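The Trial License

Reading time: 3 min

Marion Morrison had the trial license for 80 hours and had used most of them on doors. The product was called Truron. It was sold by a firm in Tomdale as a rehearsal kit: load a kitchen, load an arm, run the task until it stopped failing, then pay for the real arm.

The invoice for the real arm was already on her desk, unsigned. Evander MacRitchie had put it there on 25th January with a yellow tab on the signature line.

"Does it work?" he asked.

"The arm works. I don't know about the kitchen."

"What's wrong with the kitchen?"

She turned the monitor toward him. Run 221 was loaded. The task was plain enough: pick up the purple object, carry it over the counter, set it down. The physics settings were the defaults supplied by Tomdale. She had changed the grip force once and changed it back.

"Play it," he said.

She played it. The arm reached down and the two fingers closed. Evander leaned in and read the step counter aloud, which she disliked. At 700 she paused it.

"There," she said. 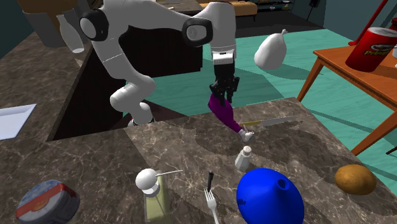 Run 221, paused at step 700. Object held in gripper, knife to the right of the tip.

Evander looked for some time. "The knife is close."

"The knife is fine. Look over the knife."

He looked over the knife. A white thing like a small sack, gathered to a point at the top, was in the air with nothing under it.

"Is that garlic?"

"The object list has it as item 3. No name."

"What's holding it up?"

"I asked support. Salamatu Omoregie answers the tickets. She wrote that objects without a name are not assigned a weight, and that customers normally name them."

"So name it."

Marion had the field open. The cursor had been in it since lunch. In the earlier runs she had looked only at the gripper, and she could not now say where item 3 had been in any of them. The logs recorded the position of the arm at every step. They recorded item 3 once, at load.

"If I name it, it gets a weight," she said.

"Good."

"And then it falls."

"It's a simulation, Marion."

He took a pen from her cup, signed the invoice himself and went to find an envelope. She listened to him opening drawers in the next room. Then she typed a word, deleted it, and pressed play.

Comments

Rory MacAulay: Used a kit like this at work. Unnamed objects are a real nuisance. Ours sank.

Phan: What was the word she typed?

Callum Matheson: Support reply is very accurate. I would have signed too.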